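Picking Up the Pieces

Anyone who has ever reached into a toy box without looking knows the trouble with bins, and the folks at Lostero have spent a good long while (longer than they planned, they tell me over coffee) teaching an arm to cope with it. Their bin-picking kit, the Drenano, comes in 3 crates and bolts onto an arm you already own, and I was delighted to find it going by 10 in the morning, well before my second cup!

The software still asks for more clicks than I'd like, and the manual runs to 334 pages, bless it. But changing over to a new part took me 15 minutes, and I am not a quick study.
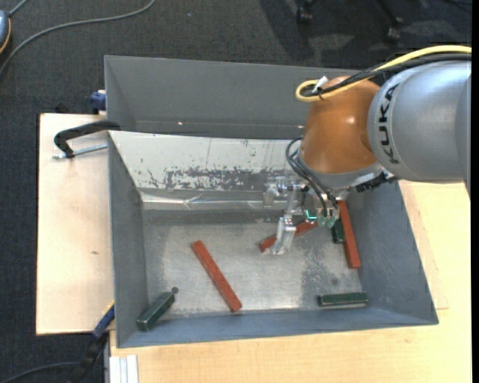
Red and green blocks in the metal bin, with the gripper reaching in on a KUKA arm.

Lostero is taking orders for the kit now, and shipping starts in March. Training is extra, and I'd pay for it.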